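Über uns
Startseite / Unternehmen / Über uns

Zalletti Sortier- und Packbetrieb

Zalletti sortiert, konfektioniert und verpackt Ware für andere. Unsere Kunden sind Händler, Hersteller von Geschenksets und Versender, die gemischte Packungen in kleinen Auflagen brauchen. Die Ware kommt auf Paletten oder in Kisten an, wird bei uns ausgepackt, geprüft, nach Vorgabe zusammengestellt und wieder verpackt. Unsere Halle hat 1400 Quadratmeter, dazu kommen ein Bürotrakt und ein Musterraum im Obergeschoss.

Angefangen haben wir als reiner Handarbeitsbetrieb. Bis vor wenigen Jahren lief jedes Teil durch mindestens zwei Hände, oft durch vier. Das war für viele Aufträge richtig und ist es für einige noch heute. Seit September arbeiten wir zusätzlich mit Greifrobotern an drei Plätzen. Weil wir von Kunden und Bewerbern häufig danach gefragt werden, nimmt das Thema auf dieser Seite den meisten Platz ein.

Was die Roboter bei uns machen

Die Plätze heißen intern Jikby, Toko und Nazari. Die Namen stammen aus der Belegschaft, es gab eine Liste an der Pinnwand und eine Abstimmung in der Frühstückspause. Jikby greift einzelne Teile von der Arbeitsfläche und legt sie in Behälter. Toko macht dasselbe mit kleineren Stücken. Nazari ist unser Übungsplatz, dort werden neue Artikel ausprobiert, bevor sie in einen laufenden Auftrag gehen.

Schwierig sind runde, weiche und unregelmäßige Dinge. Ein Karton hat vier Kanten und liegt ruhig. Bei Ware mit Wölbungen und Falten muss vorher festgelegt werden, wo die Finger ansetzen und wie fest sie zudrücken. Für jeden neuen Artikel legen wir deshalb ein Griffblatt an. Darin stehen Größe, Gewicht, zulässiger Druck, bevorzugte Ansatzpunkte und die Lage, in der das Teil abgelegt werden soll. Die Griffblätter schreiben die Leute, die den Artikel vorher von Hand gepackt haben. Sie wissen am besten, an welcher Stelle er nachgibt.
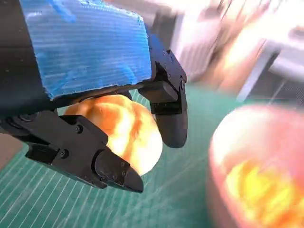 Ein Griffblatt ist selten nach dem ersten Tag fertig. In der Regel wird es am Übungsplatz mehrmals geändert, dann einen halben Auftrag lang beobachtet und erst danach freigegeben. Im Archiv liegen inzwischen 3897 Einträge, wobei jede geänderte Fassung als eigener Eintrag zählt. Wer ein Blatt ändert, trägt sein Kürzel und den Grund ein. »Griff verbessert« reicht als Grund nicht aus.

Was sich für die Beschäftigten geändert hat

Früher gab es bei uns Packerinnen und Packer, eine Schichtleitung und das Büro. Heute gibt es zusätzlich die Platzbetreuung. Wer einen Platz betreut, richtet ihn zu Schichtbeginn ein, wählt die Griffblätter aus, behebt Störungen und entscheidet, wann ein Artikel doch wieder von Hand gepackt wird. Diese Entscheidung liegt am Platz. Sie muss nicht vorher mit dem Büro abgesprochen werden.

Alle, die heute in der Platzbetreuung arbeiten, waren vorher am Packtisch. Die Einarbeitung dauert drei Monate und findet während der Arbeitszeit statt. Programmierkenntnisse werden nicht vorausgesetzt. Wer nach der Einarbeitung merkt, dass ihm die Arbeit nicht liegt, kann an den Packtisch zurück. Das ist vorgekommen und hat niemandem geschadet.

Entlassungen wegen der Umstellung hat es nicht gegeben. Zwei befristete Stellen zur Saison wurden allerdings nicht neu ausgeschrieben, das gehört zur vollständigen Auskunft dazu. Die Zulage für die Platzbetreuung ist in der Betriebsvereinbarung geregelt, die im Pausenraum aushängt.

Weniger geworden ist das stundenlange Wiederholen derselben Bewegung. Gerade bei großen Auflagen klagten viele über Handgelenke und Schultern. Mehr geworden ist das Warten und Aufpassen, und das ermüdet auf eine andere Art. Wir wechseln deshalb alle zwei Stunden zwischen Roboterplatz und Packtisch. Anfangs war nur ein Wechsel pro Schicht vorgesehen, das hat sich nicht bewährt.

Auch der Ton in der Halle ist anders. Am Packtisch kann man sich nebenbei unterhalten, an einem Roboterplatz weniger. Aus der Belegschaft kam der Vorschlag, die Plätze näher an die Tische zu rücken. Beim nächsten Umbau wird das umgesetzt, soweit die Schutzabstände es zulassen.

Was Handarbeit bleibt

Die Eingangsprüfung machen bei uns Menschen, ebenso Schleifen, Seidenpapier, handgeschriebene Karten und alles, was in Auflagen unter einigen Dutzend bestellt wird. Auch die Endkontrolle bleibt am Tisch. Ein Roboter legt ein Teil mit einer Druckstelle genauso sorgfältig ab wie eines ohne.

Wer hier arbeitet

Tahmineh Sharifi leitet den Betrieb. Sie hat selbst am Packtisch begonnen, später die Schichtplanung übernommen und die Einführung der drei Plätze verantwortet. Fragen zu Aufträgen, Mindestmengen und Terminen gehen an sie.

Domingo Ledesma ist für die Technik und die Einarbeitung zuständig. Er pflegt das Archiv der Griffblätter und hält die wöchentliche Runde ab, in der Störungen besprochen werden. »Wenn ein Teil dreimal fällt, sehen wir uns zuerst das Blatt an und dann die Finger«, sagt er. »Meistens steht im Blatt ein Maß, das von einer älteren Lieferung stammt.«

Besuch und Bewerbung

Kunden können ihre Ware vor der Auftragserteilung am Übungsplatz testen lassen. Wir brauchen dafür eine kleine Menge Originalware, möglichst aus verschiedenen Lieferungen, und die endgültige Verpackung. Ein leerer Musterkarton ohne Einlage genügt nicht. Das Ergebnis bekommen Sie schriftlich, auch wenn wir von der Automatisierung abraten.

Bewerbungen für Packtisch und Platzbetreuung nehmen wir das ganze Jahr an. Ein Probetag ist üblich und wird bezahlt. Bitte geschlossene Schuhe mitbringen, Handschuhe stellen wir.

Stand dieser Seite: Februar 2023

Kontakt | Anfahrt | Stellenangebote | Impressum | Datenschutz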